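Notes for home recording, part 3: tracking and comping a lead vocal

The steps below assume a finished rough mix of the song, a large-diaphragm condenser microphone and any recording software that supports take lanes. Menu names vary between programs. The examples come from the Kekana session, where Rakiya Adeleke sang lead over two guitars and a drum loop.

## 1. Prepare the session

Bounce the rough mix to a stereo file and import it into a new session at the same sample rate. Set the tempo and paste in the section markers (verse, chorus, bridge). Working from a bounce keeps the processor load low, so the buffer can be set small enough that the singer hears no delay.

Create one mono audio track and name it before recording. Files take their names from the track, and "Audio 1" is hard to identify in January when the song was tracked in August.

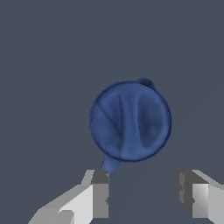
*Blue round object on a slate-gray background (render)*

## 2. Set the level

Ask the singer to perform the loudest chorus at full voice. Talking into the microphone is not a substitute. Adjust the preamp until the peaks stay below -5 dBFS, then leave the gain alone for the whole session. A change of gain between takes makes comping slower, as each fragment then has to be matched by hand.

Engage the high-pass filter only if rumble is audible on headphones. It can be added later in the mix and cannot be removed once recorded.

## 3. Record full takes

1. Loop the song from one bar before the first vocal entry.
2. Record 3 complete passes without stopping for mistakes.
3. Take a break of 15 minutes.
4. Record two more passes, this time section by section.

Full passes hold together better in breath and phrasing. The section passes supply repairs. If the second set is weaker than the first, stop for the day.

Keep a printed lyric sheet with one column per take. Mark each line while it is being sung: a check for usable, a circle for pitch, a slash for timing.

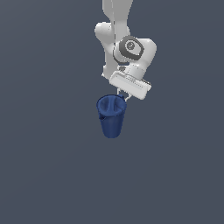

By **Annatjie Mathebula** | Flimetti Recording Notes

## 4. Build the comp

Open the take lanes and choose one take as the base. It should be the one with the most checks on the lyric sheet. Replace lines in the base only where there is a mark against them.

Cut in the silence before a breath and keep the breath attached to the line that follows it. When a cut must fall inside a phrase, place it on a hard consonant such as *t* or *k*. Sustained vowels rarely join cleanly between takes.

Apply a crossfade of 35 ms at cuts in silence. Cuts on consonants need a much shorter one, or the consonant will be heard twice.

## 5. Check and commit

Listen once with the vocal soloed, for clicks. Listen again in the mix at low volume, for changes of tone between lines. Fix what was noted and duplicate the playlist before rendering, so the lanes remain available.

Render the comp to a single file starting at bar 1. Tuning and compression come after this point and are covered in part 4.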